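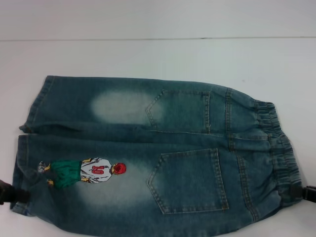
Inspection

The intake form allowed 60 characters for a description. The grader typed: boys denim, blue, faded, embroidered basketball figure, no. 10. She deleted the word boys, which the form no longer accepted, and filled in the rest of the fields from the drop-down menus. Condition: used, good. Closure: see front. Defects: one loose thread, back pocket.

A loose thread was not a defect under the Ravn standard if it was shorter than a fingernail and came away without pulling. Under the older Plosbridge standard it was a defect at any length. The warehouse had changed over in January, but the menu still listed both, and the two gave different prices. She chose Ravn. The price went up by 20 cents.

The procedure for trousers was as follows. Lay the garment face down. Bring one leg onto the other at the center seam. Align the hems. Smooth from the waistband toward the hems with the flat of the hand, without stretching. Check the topstitching on the pockets for breaks. Check any embroidery for lifted edges by running a thumb over it against the direction of the stitch.

She ran her thumb over the player from the shoes up. The thread was dense and slightly raised. The red hair was stiff, the jersey less so. She felt the 1 and then the 0. No lifted edges. She entered a 5 for embroidery, the highest score, and the system asked her to confirm, as it did with every 5.

The time allowed per garment was four minutes. The screen showed two minutes and eight seconds used.

She had sewn a number on a garment once. It had been a 10 as well, in red felt, cut with kitchen scissors from a square bought at the stationery counter in Pilermont. The shirt was plain white cotton. The team had numbered shirts for eight players and her son was the ninth to sign up, so the coach sent a note home with the number he was to wear and the height it should be. She measured the height with a school ruler. The 1 was simple. The 0 took three attempts, the inner oval coming out off center each time, and the last one was used because there was no more felt. She attached it with a whip stitch at a spacing of an eighth of an inch. It held for the season. In the wash the red ran a little into the white, at the lower edge of the 0, and he wore it that way.

She did not know what had become of the shirt. It had been in the hall closet, in a bag with two others, and later the bag was in the car, and after that there was no record.

Two minutes and 50 seconds.

The next field was Fade. The choices were none, even, uneven and intended. The difference between uneven and intended was covered on page 202 of the manual, which stated that intended fading had a soft border and appeared in places where the maker would want it, and that uneven fading appeared in places where the wearer had put it. The pale patch on the leg had a soft border. She compared it with the reference card taped beside the screen. It was nearly the same as sample C, intended. But a child could also have worn it there, kneeling or sliding or sitting on something rough, and the border would be soft in that case too. The manual did not say what to do when both were true. She chose intended.

Destination was assigned by the system. Most denim in small sizes went to Fellow, a chain with shops along the coast, where it was steamed and hung by size. The rest went by weight. The system considered for a few seconds and returned Fellow.

A label came out of the printer. She peeled it and held it by the corner, on the end of one finger, as instructed, so as not to weaken the adhesive.

Three minutes and 40 seconds.

There was a field for remarks. It was optional and did not affect the price. In six years she had used it for smells and once for a bus ticket found in a lining. She typed: number well made – zero is centered. Then she read it over, and left it, and pressed Enter.

The counter returned to zero. She put the label on a tag, fixed the tag to the waistband, and moved the jeans to the bin on her left. From the bin on her right she took a pair of corduroys, laid them face down, and brought one leg onto the other.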